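Small plastic tub marks my table every time I move it

Posted in Home & Furniture > Tables and desks
Asked by Lorna Guthrie, Trostthorpe

I have a light-coloured wood table that I was very pleased with until April. On it lives a small white plastic tub, open at the top, where odds and ends go to be forgotten. Whenever the tub gets moved it leaves a faint grey scuff. I have now moved it enough that the middle of the table looks like a rink after the third period.

The finish is a Drellora hardwax oil, two coats, put on by me, so feel free to blame the workmanship. The tub weighs next to nothing. I've tried a damp cloth, then a damp cloth with feelings behind it. The marks get lighter but don't leave.

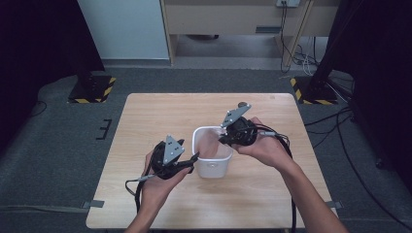 What I'd like to know is whether the colour is coming off the plastic or whether I'm scratching the oil. I'd also like to keep the tub. My husband's view is that we should get a tablecloth, and I'd like that on record as the low point of the discussion.

3 replies

Shengli Guo
Turn the tub over and run your thumb around the bottom. Moulded tubs often have a little ridge or a nub in the centre where the plastic went in. If you feel one, rub it down with 400 grit wet-and-dry until it's smooth, then wash the tub well, as the dust is worse than the nub.

For the marks, try a white eraser first, the ordinary school kind, going with the grain. If it lifts the grey, you had rubbed-off plastic or plain grime. If a line is still there when you tilt your head toward the window, it's in the oil. A very thin wipe of the same oil on a lint-free rag usually hides that. Leave it overnight, and keep the tub off it for roughly 7 days. Lay the oily rag flat outside to dry before you bin it, they can catch fire when they're bunched up.

Aatos Rautiainen
Lift it instead of sliding it.

Eero Hakala
Felt dots. Mine have been under a fruit bowl for years and the table is fine, although the bowl now wanders off if you lean on anything. Get the stick-on ones and press them down hard, because they don't love plastic. I'm with you on the tablecloth.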